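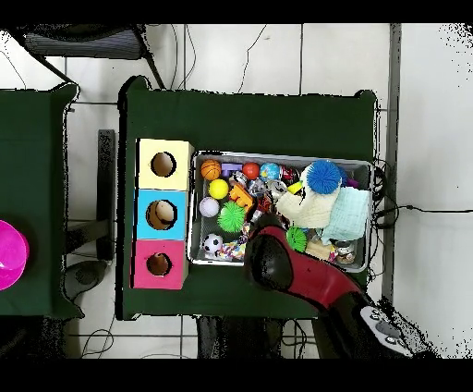

*Boxes on the left, everything that has to go in them on the right.*

**Sorting one toy bin into three boxes: what goes with what?**

Posted by rallow_mom, 08/02/2024 | Viewed 595 times

I have one gray plastic bin of small toys and three cardboard boxes, yellow, blue and pink, with a round hole in the top of each. I want my two kids (four and six) to put things away by dropping them through the holes. Right now it all goes in the bin and they dump it out to find one ball.

What's in there is mostly balls. There's a basketball one, a small soccer ball, a globe ball, plain ones in yellow, white and red, and the spiky rubber ones in blue and green. Then there's a braided rope toy, some odd plastic pieces, a couple of blocks, a little jar with a lid, a knit cloth and a small green towel.

My first try was by color, to match the boxes. That fell apart fast. I have almost nothing pink and no idea where the globe ball belongs. How would you split it? I'd like to keep the boxes I have. The blue one has the biggest hole, if that matters.

---

**Nathalie De Graaf**

Drop the color idea. Sort by kind and let the box color be just a label the kids can remember.

I'd do it this way:

- Blue box: all the balls, spiky ones included. They're your biggest group and that's your biggest hole.
- Yellow box: hard things. Blocks and plastic pieces.
- Pink box: soft things. Rope toy, knit cloth, towel.

Measure the large blue spiky ball before you commit. Spiky balls squash a little, but a four-year-old will give up if it has to be forced. If it doesn't fit, widen the hole with a utility knife when the kids aren't around, and run masking tape over the cut edge so it doesn't fray. I went from a 45 mm hole to one that took my whole fist and should have started there.

Take the jar out of the bin altogether if it's glass. It shouldn't be dropped through a hole onto blocks. Same with any bag of tiny pieces. Ours live on a high shelf in the hall closet.

Tape a drawing of a ball, a block and a sock to the fronts. My younger one couldn't read at that age and the drawings did most of the work. Check the fill too. If the balls come up level with the hole they'll stop dropping, and you'll need to move a few of the small ones somewhere else.

---

**kurkham_dad**

just get rid of half of it. we had something like this at our place and gave a bag to the Londmont swap table in June, kids never asked about any of it. three boxes is too many for a 4 year old anyway, two is plenty

---

**PaperTape200**

Mostly agree with Nathalie, except on the towel. Cloth stuffed through a hole wads up underneath it and blocks everything after. I'd fold the towel and the knit cloth and put them in a drawer, then use the pink box for the rope toy and the oddball pieces.

Also decide how they get things back out. If the tops lift off, fine. If they're glued, cut a flap low on the back of each box and close it with a piece of Velcro. Otherwise they'll turn the box over and shake it, and you're back to a pile on the floor.

---

**rallow_mom**

Thanks, all. Going with balls, hard things, and rope plus oddballs. The towel is going in the bathroom. I'll cut the flaps tonight and try it with the kids tomorrow.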